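Jindine Toy and Tool Library
Minutes of the February planning meeting
Saturday, 10 a.m., in the sorting room at Clerden Hall

Present: most of the sorting crew, both front desk shifts, two people from the Vancombe branch (welcome, and thank you for the muffins!)
Apologies: the repair bench, who are all at the Arnardóttir workshop day

1. Minutes of last meeting
Approved with one correction. The jigsaw shelf was moved to the left of the door, and the January minutes had it on the right. Several people had apparently gone looking for it there.

2. Borrowing since the new year
A really happy report from the front desk. Saturday mornings have been the busiest we've seen since moving to Clerden Hall, and there was a line out to the coat hooks twice. Board games are still the most borrowed, but hand tools have caught up fast, especially clamps and the small sanders. The marble run has been out every single week and has a waiting list of 19. We agreed to look for a second one. Vancombe think they may have a spare in their back closet and will check.

Late returns are down, which the desk puts down to the new pink slips. The slips are staying. Somebody asked if they could be a less alarming pink. Left with the desk.

3. Opening hours
Proposal to stay open 30 minutes later on Saturdays, so that people coming from the pool can make it. Lots of enthusiasm for this. The only worry was the lock-up, as the hall wants the side door shut by two. We'll try it for a month, with the sorting crew finishing earlier and the desk closing last. Agreed.

4. Shelving
The new shelf units are up on the long wall and they look great. Everything that used to live in stacked cardboard is now at a height where you can read the label without kneeling down. Big thanks to everyone who came in that evening with drills.

Still to do: shelf labels for puzzles and for outdoor toys. We had a fairly long discussion on whether labels should go by age or by type. Parents on the desk shift like age. The sorting crew like type, as half the boxes have the age worn off anyway. We settled on type in large letters with age in small letters underneath, and everyone seemed pleased with that, or at least ready for a muffin.

5. Lost parts
We talked about the lost parts drawer, which is overflowing in the best possible way. People keep finding pieces at home and bringing them back in envelopes, sometimes months later. A chess bishop and a set of hex keys both made it home to their boxes this month. Idea from Vancombe: pin up a "still looking for" sheet by the desk. Everyone loved this. First sheet to go up next week with the missing train bridge at the top.

6. Noise and the hall
The hall has asked us to keep the tool demos away from the yoga class. Fair enough! Demos will move to the afternoon slot. The router table demo is postponed until the repair bench are back and can say what they want to show.

7. Sorting room, tables and bins
This took up the most time and people had plenty to say, all of it useful.

The wooden tabletop is a big improvement on the old folding one. It is pale enough that dropped screws show up right away, and it doesn't wobble when somebody leans on it. We'd like to keep it clear of mugs. A mug shelf by the window was suggested and approved on the spot.

On the bins, we went back and forth between the dark gray ones and the clear lidded tubs. The gray bin won for the sorting table. It's open at the top and the walls slope, so a hand gets down to the bottom easily, and small things are much less annoying to fish out than they are in the deep tubs. Lidded tubs will stay on the shelves for anything that has been checked and is ready to lend.

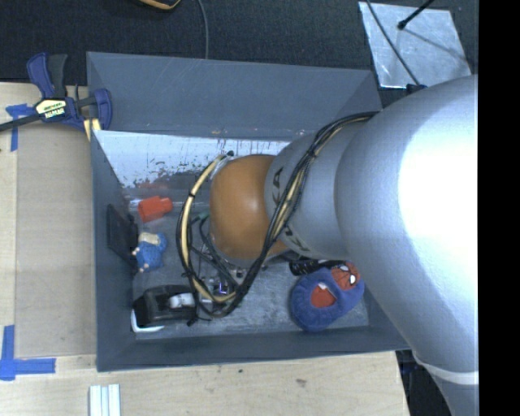

The gray bins will get a wipe at the end of each session, with the cloths kept on the hook by the sink. Marks and scratches don't matter on a sorting bin and we won't be replacing any for looks. A bin with a split or a sharp edge should go straight to the repair bench with a piece of tape on it.

We also agreed on a simple rule for the table: one bin at a time, and finish it before you start the next. The crew tried this two weeks ago and got through the whole backlog of construction sets before lunch, which has never happened before. There was actual applause. Loose parts that don't belong to anything in the bin go to the lost parts drawer at the end, in one trip.

Vancombe asked if they could copy the setup. Yes, please do, and tell us what you change.

8. Money
We have enough put by for the second marble run if Vancombe's turns out to be incomplete, and for 3 new sets of clamps. Clamps approved. Marble run to wait until we've heard back. Printing costs for the labels are small and will come out of the tea jar.

9. Spring swap day
Date still to be fixed with the hall. We want the big room this time, as last year's swap spilled out onto the steps and the bikes had to go on the grass. Plenty of good ideas: a table just for puzzles that have been checked for all their pieces, a corner where kids can try things out, and a "take it apart" bench with old radios. The last one got the loudest yes of the morning. The repair bench will be asked if they are willing to run it.

A first poster draft will be passed around at the next meeting. Please bring opinions, and if possible also markers.

10. Any other business
The kettle is working again.
The key to the outdoor toy cage now hangs inside the desk cabinet, on the green ribbon.
Somebody left a very nice tape measure on the windowsill. It is in the desk drawer until claimed.

Actions
Front desk: "still looking for" sheet, new hours on the door
Sorting crew: shelf labels, mug shelf, cloths by the sink
Vancombe: check for the marble run
Repair bench: to be asked about the radios and the router table demo

Next meeting: same room, same time, first Saturday of next month.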